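Home | Recipes | People | Market Days | Contact

Thirty Years of Sunday Lunch: A Talk with Bukola Yusuf

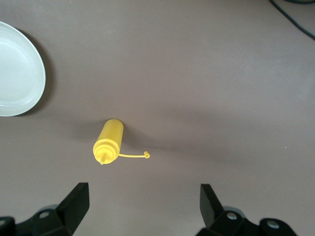
A yellow squeeze bottle, the sort you'd use for mustard.

I had meant to stay for a quick cup of tea, and it was well past dark when I finally found my coat. Bukola Yusuf does that to people. She cooked at Jereo, the little lunch place on the corner of our old street, for 30 years, and she closed the door for good in March.

"I wasn't sad, you know," she told me, pushing a plate of chin chin my way. "I was tired in my feet! I went home and slept until 9, and then I got up and made far too much rice."

She learned from her aunt, a Mrs. Nwankwo, who ran a kitchen where children were allowed in only if they peeled something. "So I peeled. Onions, yams, more onions. She would taste a pot and say nothing at all, and you had to stand there and work out what she was thinking."

The mustard dressing that everyone around here asks about came from a bad week in her first year, when a delivery got lost and she had cabbage and very little else. Mustard, a spoonful of honey, lime, and a good pinch of ground pepper. She lets it sit overnight (three hours will do if you're in a hurry, she says, but she says it with a look).

Kayode Obi washed dishes for her as a teenager and now has the kitchen at Ondeo, across the river. He still calls her on Thursday mornings. "He says it's to ask about the stew," Bukola said, laughing. "He knows the stew. He wants to hear the news, and I want to tell it."

I asked whether she misses the customers. She thought about that for a good while and filled my cup again.

"The early ones," she said. "The ones who came before we opened and knocked on the glass."

Filed under: People, Home Cooking

3 comments

Marlene: I was one of the glass knockers! Please tell her hello.

dee_p: Does she use white pepper or black in the dressing?

Tom R.: Best cabbage I ever ate, and I don't like cabbage.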